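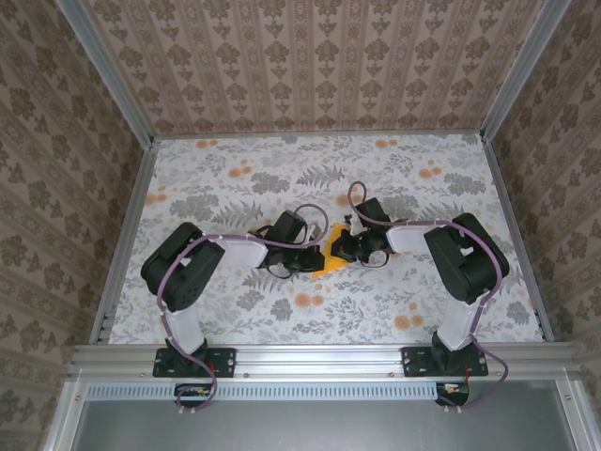 The Gosling quilt project is past its halfway point, and I'm happy to say we're in better shape than I feared when I wrote to you in April! Your grant covered the fabric, the batting and the long-arm rental at Nenside, and I have receipts for all of it. We have 63 finished quilts folded and tagged, and another 55 pieced and waiting for their backs. Most of the backs will be florals, because florals are what people give us. A flowered tabletop, with patterned wallpaper standing up behind it, is pretty much the look of every house in Jovton I visited as a kid, and the families asking for quilts keep telling me they want that same feeling — busy, a bit old-fashioned, nothing gray.

Filed under: Grant Updates | Home & Community

Now for the slower part. The pattern booklet isn't done. I promised you 144 pages and I have 109, and the missing ones are nearly all borders, which I keep putting off (I can sew a mitered corner in my sleep, but writing down how is another thing). I'd like to move the print deadline back and keep the budget where it is. The printer in Grarnovthorpe is fine with that as long as the paper order doesn't change.

Batting went over. The price jumped between our first and second orders, so I took the difference out of the travel line, which we'd hardly touched. If you'd like that moved in a more formal way, send me the form and I'll fill it out.

Classes are full, and the beginners' table is loud and wonderful. We did lose one sewing machine to a bad motor. The repair shop wants more than it's worth, so I'm looking for a used one and will pay for it out of class fees.

The next batch of quilts goes out on 13th July. I'll send the delivery list and the updated spending sheet after that.

12 shares | 4 comments

We use cookies to remember your settings. Accept | Manage choices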